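Got to Karnden a bit after 6 in the evening, which gave me plenty of time to poke around before doors. The open night at Ratstead is something I'd wanted to do for two years - you get the run of the club, the booth, even the little studio upstairs where half the local trance records get mixed down!

Eirlys Watkins showed us round. She's been playing progressive sets there since the place held 394 people (it's bigger now, they knocked through into the old store) and she still gets nervous before a warm-up slot, which made me feel a lot better about my own shaky bedroom mixes. We got to stand behind the decks with the monitors up and wow, the low end in that booth. I could feel it in my teeth.

Upstairs, Efa Ruddock played us a work in progress, nearly 17 minutes long, with a breakdown that just keeps opening out and out. She says it'll get cut down for the Tuveck release in December. I hope she keeps the long one for the club - somebody behind me said the same thing out loud and she laughed.

Food was chips from the van outside, good chips too. Then Arellano opened the main room and I stayed by the left-hand speakers pretty much all night, earplugs in, grinning like an idiot. I've already put my name down for the next one.
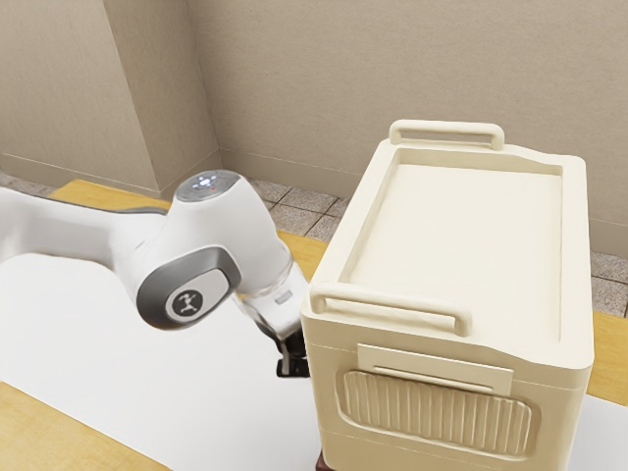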